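Old jewelry gets a second turn in Bremura

The swap shop Climo in Bremura is collecting old jewelry during February. People can bring bracelets, necklaces and rings which they do not wear anymore, also the broken ones. Last year the shop received 200 pieces in this way, and most of them found a new owner before the summer.

The sorting is done on a bed sheet, so that small beads do not roll away. Pieces of similar size are kept together in one box.
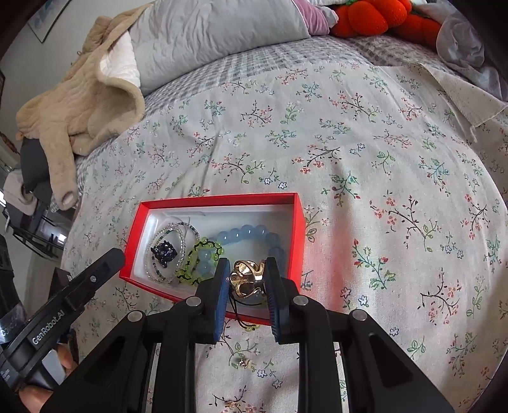
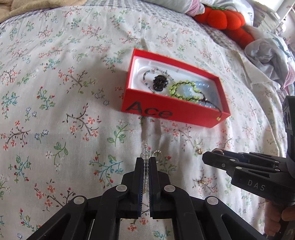
Beaded bracelets in a red box, on a flowered cloth.

Strings that are too weak will be changed in the evening workshop, which starts at 7 and is free of charge. Visitors may take home up to 3 pieces each. Single beads go to the children's table at the Vídalín library.

Climo asks that everything is brought in a closed bag or a small box, with no watches and no hair clips. The collection point is beside the entrance, and it is open in the afternoon until the end of the month.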